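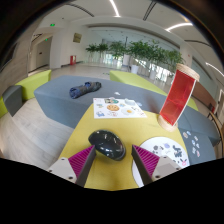

Page last changed: Fri 3 May

Optics bench notebook, Haverford room

Prism bar check, continued. The horizontal bar from Sodbridge still reads low at the strong end. Set it up again on the long rail with the wall scale at 2 m and went through every step twice, base in and base out. The weak steps agree with the labels. The 12 step is fine both ways. From there up the shift on the scale falls short, and more so base out. I think the bar is not sitting square in the holder. Shimmed the lower edge with card and the gap between base in and base out got smaller but did not close.

Do not use this bar for cover test practice until it is sorted. The Ekville bar is in the top drawer and passed in February. Use that one.

Occluders: two of the translucent ones have gone cloudy from the wipes. Still fine for covering, but you can't watch the eye behind them any more, so they are no good for showing how the covered eye drifts out. Put them with the spares.

Fixation targets. Printed a new near card with smaller letters. The old one was too easy to read through a blur, and people were letting their focus relax and then getting a larger outward drift than they should at near. Tried the new card on myself at 40 cm, and it does hold attention better. Distance card unchanged.

Asik sheet: the template had the near and distance columns swapped on page two. Fixed in the master. Anything filled in on the old template needs checking before it goes in the folder. I have done the first 11 sheets and found two the wrong way round, both corrected in red and initialed.

Still to do:
Measure the holder slot against the bar, both ends.
Repeat the strong steps with the bar clamped directly to the rail.
Ask Sodbridge whether their labels assume the back face square to the eye or square to the target. The leaflet doesn't say.
New bulb for the pen torch.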